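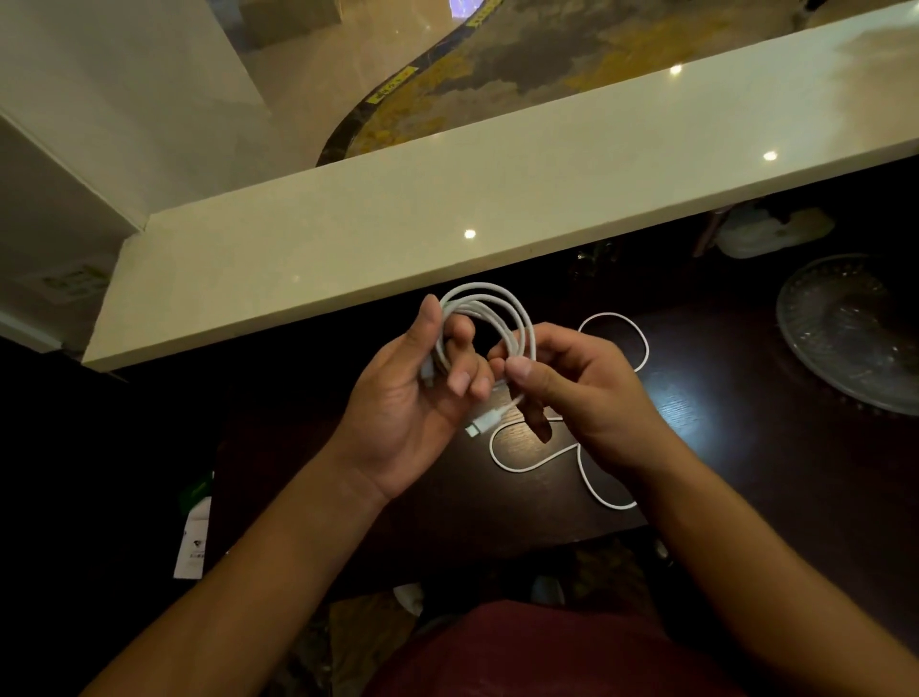

Figure 3. Coiled white cable with USB-C connector, held in both hands over a dark desk.

3.2 Crowd flow at the Baltier ground

Counts taken at four gates, two league matches, both in March. Gate Major carried the heaviest load, 300 people per five minutes at peak, against 90 at the north gate. Stand built later than the rest, over the old running track, so the concourse narrows right where the stairs come down. Same problem reported for Tronia, though the roof there is newer and the pitch sits lower.

Exit times were worse then expected. The Brullar end needed 86 seconds to clear the first 200 seats, the west side less. Away fans were held back at one match and we left that block out. Rain at the second match, more people standing under the roof, harder to count.

Tram stop not included in the model. Earlier work treats the stadium and the stop as one system, we do not, mostly for lack of data on teh platform side. See Section 4 for the stair widths.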